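Festlow talk, Saturday – speaker notes
Preserved lemons and salt ratios, Elli Hakala

Slide 1. Title only. Check the mic. Say up front that recipe sheets are by the door and that questions wait until the end.

Slide 2. Why weigh salt. A spoon of coarse salt and a spoon of fine salt differ a lot in mass. Work in grams. Base recipe: 400 g whole lemons, 70 g salt, juice to cover.

Slide 3. Cutting. Trim the stem end. Quarter lengthwise, stopping short of the base so the fruit holds together. Pick out visible seeds. Pack salt into the cuts and press firmly into the jar.

Slide 4. Juice level. Fruit must stay under the liquid. Top up with fresh juice – no water, it weakens the brine. Leave 2 cm at the top of the jar.
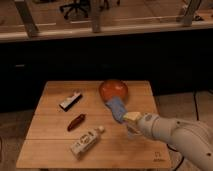
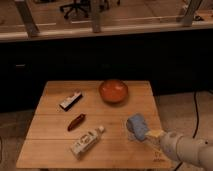
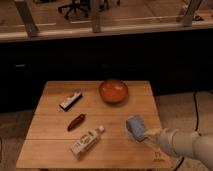 Slide 5. Wooden tabletop, three views.

Slide 6. Storage. Cool cupboard, around 30 days. Turn the jar daily for the first week. White film on the surface: skim it if thin and flat. Fuzzy or colored growth: throw out the whole jar.

Slide 7. Batch comparison. Tronden jars had the thicker rind and needed longer to soften. Rankin jars were ready sooner but tasted flatter. Pestorley batch used bottled juice; pass over quickly unless asked.

Slide 8. Use. Rinse, scrape out the pulp, slice the rind thin. Add late in cooking. Cut other salt in the dish by half, then taste.

Spare slide, if time allows: limes. Same ratio, thinner skin, darker color. Pass the tasting plates from the left side of the room.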